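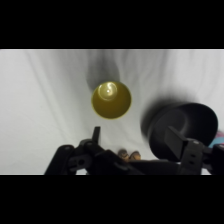 Section 6: When the gripper stalls, slips or won't let go

I wrote most of this section after a bad afternoon in September, when our arm squeezed, stalled, let go and then squeezed again for the better part of an hour before I worked out why. So if you're reading it with a fault light blinking at you, hi, I've been there! Nearly all of it comes down to the finger pads or the force setting, and you can fix both without calling anyone.

What it looks like

The fingers close, you hear the motor strain a little (a sort of thin whine), and the panel shows fault 55. Sometimes the arm just freezes with the fingers half shut. Other times it tries again by itself, and that's the one I don't like, as it can start up while you're leaning in to see what's wrong.

CAUTION: Press the stop button before you put your hand anywhere near the fingers. A paused program is still live. Waltraud Steiner got a pinched thumb that way on our first Trekotholm arm, and she's the careful one.

Clearing the fault

1. Press the stop button and wait for the panel light to go solid red.

2. Hold the arm by the forearm, never by the fingers, and switch off gripper power. If it's holding something, put your free hand underneath first. Some things will drop the second the power goes.

3. Open the fingers by hand, slowly. They should feel stiff but smooth. If you hit a hard stop partway, don't push through it! Go to step 4 and look for something stuck in the linkage.

4. Check the joints and the gap by the crossbar with a flashlight. Small stuff loves to end up in there: crumbs, nut shells, bits of thread. Use the plastic pick from the Clotico kit. I tried a screwdriver once and scratched the pad, which meant a new pad.

5. Wipe both pads with a dry cloth. Please don't use oil or spray cleaner, it makes the slipping far worse.

6. Turn the gripper power back on, release the stop button, and stand clear. The fingers will open all the way on their own. Let them finish.

7. Go to Settings, then Grip, and check the force number. Ours had jumped to 675 after an update (it should be 200 for light items). Type in the right number and press Save twice. Yes, twice, the first press only closes the keypad.

8. Run the slow test cycle 2 times with nothing between the fingers, then once with something soft and cheap.

Note: If you work over a cloth, pull it flat and tape down the corners. A fold that gets caught between the pads gives you exactly the same fault, and I've blamed the motor for it more than once.

If it comes back

Write down the fault number and the force setting, leave the power off, and send both to Beril Soylu at Gritus. She'll want to know which pads you have fitted, so check the letter stamped on the back before you email her.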